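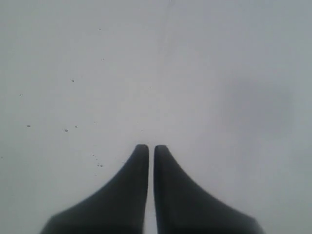 Por que a gente espirra?

Atchim! De repente o nariz coça, os olhos apertam, a boca abre e — pronto! — sai um espirro daqueles. Você já parou para pensar no que acontece dentro do corpo nessa hora? É uma aventura e tanto!

O porteiro do nariz

O seu nariz é muito mais do que um lugar para apoiar os óculos. Lá dentro existem pelinhos e uma camada de muco (sim, o famoso catarro!) que seguram poeira, pólen e micróbios. Quando alguma coisinha irrita essa região, os nervos mandam um recado rapidinho para o cérebro: "Tem intruso aqui!"

E o cérebro responde na hora. Ele manda você puxar bastante ar, fecha os seus olhos e aperta os músculos do peito e da barriga, tudo num instante. Aí o ar sai com força pelo nariz e pela boca, levando junto um monte de gotinhas. Que faxina!

Espirro de sol

Essa é a minha parte favorita! Algumas pessoas espirram quando saem de um lugar escuro e dão de cara com uma luz forte. Os cientistas acham que os sinais dos olhos e do nariz se misturam no caminho. E isso costuma passar de pais para filhos. Pergunte na sua casa se alguém é assim!

Os bichos também espirram

Cachorros, gatos e até elefantes espirram. As iguanas-marinhas usam o espirro para jogar fora o sal que sobra no corpo, e às vezes ele cai na cabeça delas e forma uma touquinha branca!

Na hora do atchim

Cubra o nariz e a boca com um lenço ou com a dobra do braço. Depois, lave bem as mãos com água e sabão. E não tente prender o espirro, viu? Toda aquela força precisa sair — pode espirrar à vontade!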